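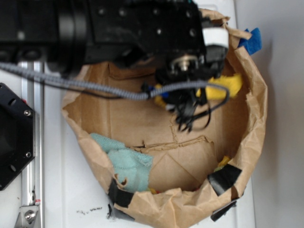

grey braided cable, black arm, one container. 21 Oct 2020

Right, a thread about learning to make sourdough, which I've put off writing for ages because everyone and their nan has done one this year. Mine is mostly about rye though, so bear with me.

I started in January, before it was fashionable (I will be mentioning this a lot). My neighbour Emilian Nedelcu gave me a jam jar of starter over the fence and told me to feed it and keep it out of the sun. That was the whole lesson. I put it on top of the fridge and forgot it for four days.

It smelled like nail varnish. I fed it anyway, half rye and half white, and by the next evening it was pushing the lid up! Since then I've been much calmer about starters. They are very hard to kill. I went away for nearly three weeks in the summer and left it at the back of the fridge with grey water on top, poured that off, two feeds, fine.

First loaf was a brick. Second loaf was a brick with a big hole in it. I was following a recipe that wanted loads of water and I didn't know that my flour couldn't take it. If your dough is running off the worktop, use less water. Please don't do what I did and keep adding flour while crying a bit.

What I do now, for one big tin:
300g wholemeal rye
200g strong white
400g water, warm from the tap
100g starter that's been fed that morning
10g salt
Spoonful of treacle if I'm in the mood

Stir it with a spoon. No kneading, it's basically mortar. Into a greased tin, wet your hand and smooth the top, flour over it, leave till the flour cracks. In my kitchen that's three hours in August and more like six at the moment (the radiator in there has been broken since we moved in).

Hot oven for 15 minutes, then turn it down and give it another 45. I had an oven thermometer out of curiosity and mine runs 30 degrees cooler than the dial says, so that explained a LOT of pale bread. They cost a few quid, get one.

Then the hard bit. Don't cut it. Leave it till the next day wrapped in a tea towel. If you cut rye warm it gums up the knife and you'll think you've underbaked it. I know, I know. I hide it in the cupboard with the big pans.

Someone asked about kit. Tin, bowl, scales, spoon. I did buy a proving basket and it got used twice, it now has onions in it. My bread knife was my gran's and I wouldn't swap it for anything.

Also asked: which flour. I get mine in big bags from the mill shop when I can, and otherwise whatever the corner shop has left. In spring it had nothing left, so I made a loaf from the end of the rye, some porridge oats and a bag of spelt that was older than it should have been. Tasted great with marmalade.

Loaf number 67 came out this morning (yes I keep a tally, it's in pencil inside the cupboard door). Slightly wonky on one side but it's got a lovely dark crust. One half is going over the fence to Emilian, who will tell me it needs more caraway. He says that every single time.

Next job is a seeded one, soaking the seeds overnight first. If you've got a ratio that works send it over, my last go was like eating a bird feeder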